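ギャラリー:籐と白木の中二階

室内写真二枚と、長すぎる説明。

はじめに断っておくと、私は「籐の小物を置けば部屋があたたかくなる」という話をあまり信じていない。雑貨店の店員も、雑誌も、姉も同じことを言うが、置いた翌日に部屋の何かが変わったという経験が一度もない。変わるのは財布の中身だけだと思う。

そういう人間のところに、共同で借りている中二階の備品を見直す役が回ってきた。言い出したのはフェムケ・フェルスフーレン(Femke Verschueren)で、彼女は籐の信奉者である。反対に回ったのがトルモド・ヴィークストレーム(Tormod Wikström)と私。ほかの人たちは、ティッシュが切れていなければ何でもいいという立場だった。

きれいに整えた部屋を見たい人は、よそのページへ行ったほうがいい。延長コードも、丸めた紙も、そのままにしてある。

机まわりの品を決めるとき、フェムケが候補に挙げた店は二つ、ピヴェック(Piveck)とヨルトゥス(Joltus)だった。前者のカタログは206ページあり、そのうち籐製品に割かれた部分には「自然の呼吸」という言葉が何度も出てくる。ティッシュの箱が呼吸をして何になるのか、説明はどこにもなかった。後者のカタログはもう少し控えめで、寸法がきちんと書いてある。私が評価するのはこちらだが、寸法のとおりの品が届くかどうかは別の話である。

上限は一品につき3,000円と決めた。これもすぐ揉めた。フェムケは「安い籐は端がほつれる」と言い、トルモドは「高い籐もほつれる」と言った。私はトルモドの側につきたいところだが、彼は何を買うときでも同じことを言うので、あまり当てにならない。

一枚目
白木の天板と、手前の籐。奥に斜めに寝ているのが黄色い本で、表紙の白いところに印刷が入っている。天板の木目は左手前のあたりがいちばん素直に出ていて、籐の黄金色と近い。近すぎる、と私は思う。同じような色が重なると、物がそこにある意味が薄れる。フェムケは「なじんでいる」と言う。なじむと埋もれるの違いを、誰か教えてほしい。 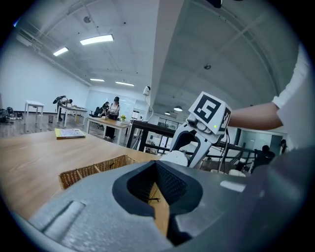
天井と壁について

白い壁に白い高天井、そこに梁が渡り、太いものが一本斜めに下りてくる。この斜めの梁を褒める来客は多い。開放感がある、と皆が同じ言葉を使う。

私の意見では、開放感というのは暖房費を払わない人の感想である。11月に入ると、この高さはただの寒さになる。クロチルド・コレ(Clotilde Collet)は膝掛けを持ち込み、ヴァウテル・ファンデルリンデン(Wouter Van der Linden)は上着を脱がない。梁は見上げれば立派だが、一日に何度も見上げるものではないだろう。

ただ、白い壁が明るさを稼いでいることは認める。前に借りていた部屋は壁が茶色で、昼間から本の題名を読むのに苦労した。あれに比べればましだ。比べる相手が悪いという指摘は受け付ける。

二つの机のこと

明るい色の机と、濃い茶色の机をぴったりつけて使っている。最初からそういう計画だったわけではなく、明るいほうはホルムグレン(Holmgren)という中古家具の店から、濃いほうは前の借り主から引き継いだ。色が違うのはそのせいである。

雑誌なら「異なる木の色を楽しむ」と書くところだろう。私は楽しんだことがない。境目に肘を置くと、どちらの机にいるのか分からなくなり、書類がいつの間にか隣へ移っている。インヴィルド・マグヌッソン(Ingvild Magnusson)は、色が違うから境目が分かって便利だと言う。同じ机を使っていて、よくそこまで意見が分かれるものだ。

トルモドが一度、濃いほうを塗り直して色をそろえようと提案した。見積もりを取る前に立ち消えになった。塗ったところで木目までは同じにならないし、乾くまでのあいだ誰がどこで仕事をするのか、という問いに彼は答えなかった。

濃い机の上は、放っておくと物が集まってくる。トレイというものがまた曲者で、置き場を作ったつもりが、トレイの外に置く口実を作っただけになる。楕円形のトレイを選んだのはクロチルドである。四角いほうが隅まで使える、と私は今でも思っている。楕円の利点を聞くと「角がない」と返ってきた。それはそうだろう。

ティッシュの箱については、もう少し書いておきたい。籐のカバーは中の紙箱を隠すためのものだが、隠したところで上から白い紙が出てくるのだから、それがティッシュであることは誰の目にも明らかである。しかも残りの量が分からない。詰め替えの手間も一つ増える。掃除のときには編み目の埃をどうするかという問題まである。刷毛で払えばいいとカタログにはあるが、払った埃は机に落ちる。机を拭くのは私だ。

それでも、見た目についてだけ言えば、紙箱の派手な花柄がむき出しになっているよりはいい。ここまでは譲歩する。フェムケはこの一文を印刷して壁に貼ると言っている。やめてほしい。

二枚目
手すりの側を向いたところ。編んだティッシュ箱の隣に、深緑のケースが傾いて置いてある。色の取り合わせとしては、この深緑がいちばん効いていると思う。誰も計画しなかった組み合わせがいちばんましに見えるのだから、備品を選ぶ会議に何の意味があったのか疑わしい。濃い机のほうには例の楕円のトレイ、その右に白いリモコン。奥の箱は茶色の半透明で、私は中身が透ける箱も信用していない。透けるなら片付けたことにならない。
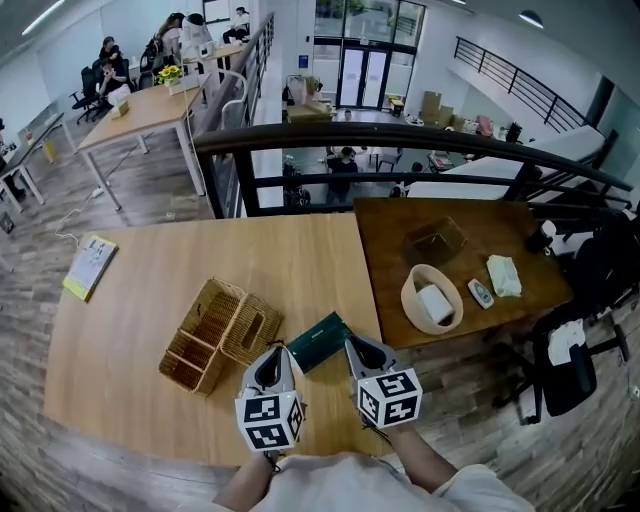
淡い机と濃い机、籐のティッシュ箱、黒い手すり。手すりの向こうは下の階。

床の木目調について問い合わせが来そうなので先に書くと、灰色が好みかどうかは人による。私は好みではない。白いコードが目立つし、目立たない色のコードに替えようと言うと、今度は足を引っかけるという反論が出る。

手すりは黒い横棒のもので、白い壁に対して線がはっきり出る。来客はこれも褒める。横棒に埃がたまることについて触れた来客は、今のところいない。

籐をやめるか続けるかは、まだ決まっていない。フルネドポート(Vurnedport)の蚤の市で代わりを探すという案が出ているものの、あそこで買った物が長持ちした覚えがない。見直しの期限は20日後。私は布のカバーに一票入れるつもりだが、布は布で洗濯が要る。

更新:2020年7月13日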